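Luvutora Help Community
Reality TV > Voting and eviction nights

My votes for the finalist vanished from the app, do they still count?

Asked in August, 846 views

Hello all, I hope this is the right board, and apologies in advance because I do go on a bit. I've been following the Suvarna house since launch night and for the first time in my life I've got properly invested in a housemate, the one they nicknamed Bollar after her home town. She was up for eviction and I bought the 500 vote bundle on Luvutora to help keep her in. I used them all in one go at ten to nine, well before the lines closed, and the little counter went down to zero as you'd expect.

When I opened the app again after the show, my voting history said 13 votes. Thirteen! She survived, thank goodness, so I'm not in floods of tears over it, but I'd like to know whether the rest were ever counted, and whether I ought to ask for my money back. My sister says the history page is always wrong and I should leave it alone. I do have the receipt in my email.

2 answers

Answer 1 (marked helpful by the asker)

Oh, I do feel for you, I had the very same fright in the last series and hardly slept. The history page in the app only lists free votes straight away. The paid ones go through Nellex, who handle the payments, and they sit in a separate list until the week's voting has been checked. For me it took until the following afternoon, and then the whole lot appeared at once with the right time beside them.

What you want to look at is the receipt. Near the bottom there should be a line that says "applied" or "held". If yours says applied, the votes went to your housemate before the lines closed and you can put the kettle on. If it says held, they were never used, and you can either put them towards the next eviction or ask for a refund from the same email. 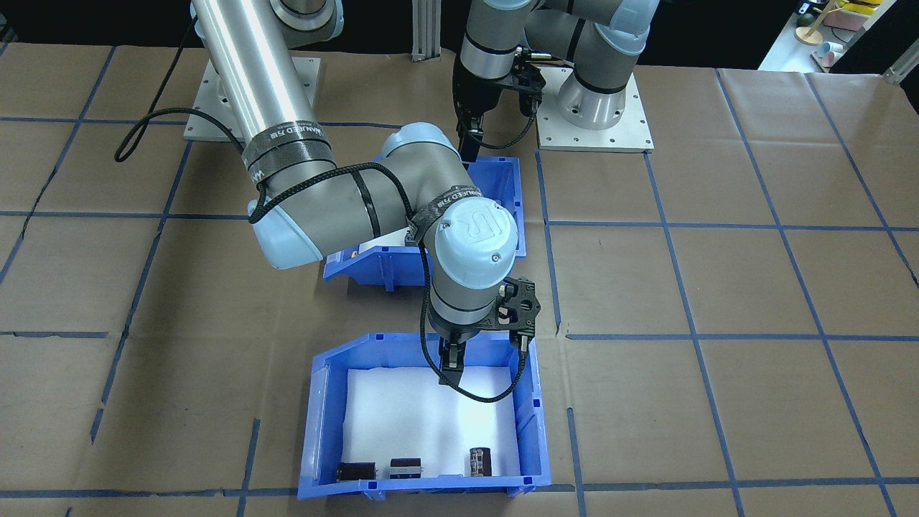 Can I buy another bundle while the first one is still being checked?

You can, as long as the two together don't go over 1000 paid votes for the same eviction. Anything above that gets held and carried over to the next week, and it can't be moved to a different housemate once you've picked one, so have a think before you press the button. I got carried away during the semi-final and ended up with a pile of votes for somebody who had already walked out of the house, which I had to write in about.

Do write in if nothing has changed by tomorrow evening. The form is under Account, then Voting, then Something looks wrong. They were very kind to me, if a bit slow, and they'll want the order number from your receipt (the long one, with letters in it).

And I'm so pleased she stayed! That kitchen row wasn't her fault at all and I thought she handled it beautifully.

Answer 2

same thing happened to me, log out and back in. also the bundles are a rip off, just use the free votes like everyone else. she's going next week anyway

Comment from the asker

Thank you both. Receipt says applied, so I shall stop fretting and wait for the list to catch up. I tried logging out and in and it still says 13, but I did find my free votes from launch week, which I'd forgotten I had. And she is NOT going next week!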